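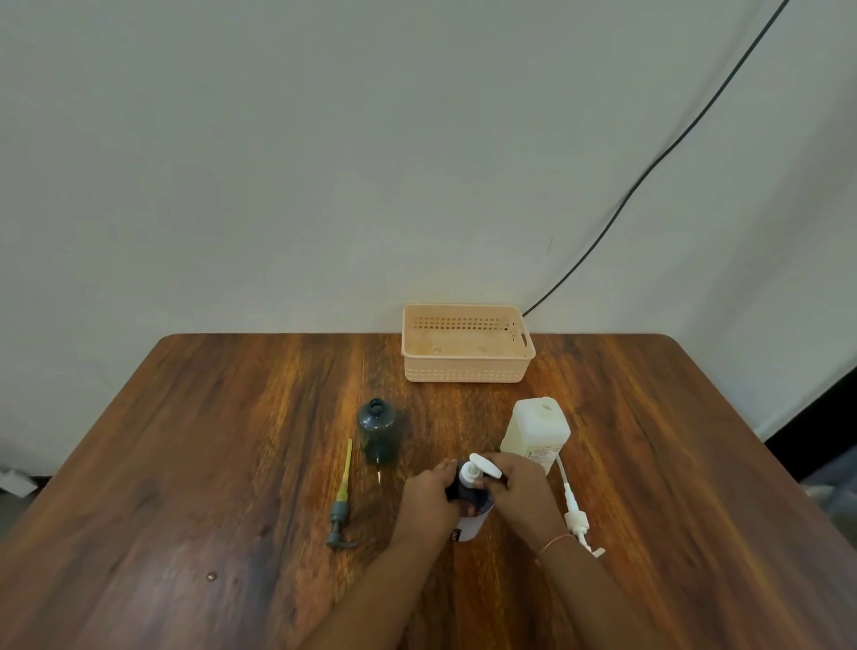 *Refill bench: pump bottles, a jug and a storage basket.*

## Refilling soap and lotion bottles at the Jenbridge site

Since April, the Nuvico filling line at Jenbridge has handled all bulk orders. Pump bottles for the guest rooms and washrooms are still refilled by hand, and staff who formerly worked on the line now share this duty. The following tips were gathered from both shifts.

- Wipe the table before opening anything. Spilled soap is hard to see on a glossy surface.
- Hold the bottle by its shoulder and turn the pump by the collar. Turning it by the nozzle may crack the head.
- Lay each pump beside its own bottle. Dip tubes differ in length, and a tube that is too long will bend and draw poorly.
- Fill to 2 finger widths below the neck. The tube takes up more room than most people expect.
- Open no more than 4 bottles at a time.
- Rinse pumps in warm water every month – 20 strokes will clear most heads.

### Working alongside the line

The line fills over 300 bottles an hour and stops itself when a cap sits crooked. Staff assigned to it now spend more of the shift checking seals and less of it lifting jugs. Several have reported fewer sore wrists, although some miss the steady pace of the old work.

Training at Zarkbridge is open to all refill staff. Hours spent there are paid at the normal rate. Requests to move between the bench and the line should be given to the shift office before the morning start.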